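The Arm Would Like Your Old Workstation

Yesenia Mendoza keeps a screwdriver behind her ear and forgets it is there, which made for a tense handshake. She is a junior at Ayala Technical High and captain of Grumwood, the robotics club's teardown team, named for a sound the first gearbox made before it quit.

The task at the Stostis student competition is simple to say. A robot arm gets an open desktop computer and has to take parts out of it without ruining them. "The rules are two pages," Mendoza said. "The arguments about the rules are 103 pages. I've printed them."

Most teams practice on small, tidy machines. Grumwood went for retired workstations, the kind that used to sit under an engineer's desk and warm the room.

"There's more in there to hit," said Isauro Palacios, who writes most of the motion code and does not appear to sleep. "Wires, levers, little plastic tabs. If you can get in and out of one of those, a normal computer feels like a parking lot."
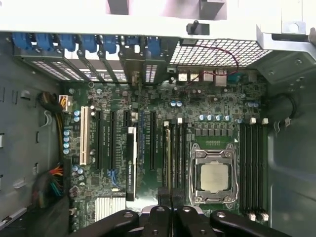
Memory comes first, on the theory that it is the easiest. The theory has had a rough spring. Each stick is held by latches, and the latches have to be pushed open before anything is pulled. Palacios taught the arm to do it in that order. Early on, he said, the arm had its own opinion.

"It lifted the entire computer," he said. "Straight up. We were kind of proud."

Graphics cards are worse. A person wiggles one loose without thinking, and it took the club most of the winter to work out what a wiggle is. Their current version is a rocking motion with 93 steps in it. Mendoza's grandmother, shown the same job in December, did it in one.

Tiburcio Nava, who teaches shop and signs the purchase forms, claims to understand none of this. He did rebuild the arm's base after it walked itself off a bench. "I asked for a quiet club," he said. "Chess was full."

The budget for the year was $694, and a good part of it went to fingers. They wear down, they snap, and one pair was closed in a drawer by a freshman who has asked to stay out of this article.

Asked how the team expects to do at the regional, Mendoza thought for a while.

"Besia Prep has a nicer arm," she said. "Theirs has a cover on it. But they've been practicing on a case with hardly anything in it, and I'm not going to be the one to tell them."

Then she went looking for her screwdriver.

Story by Wenceslao Arriaga | Contact the newsroom | © 2019 Ayala Technical High Student Press | Back to top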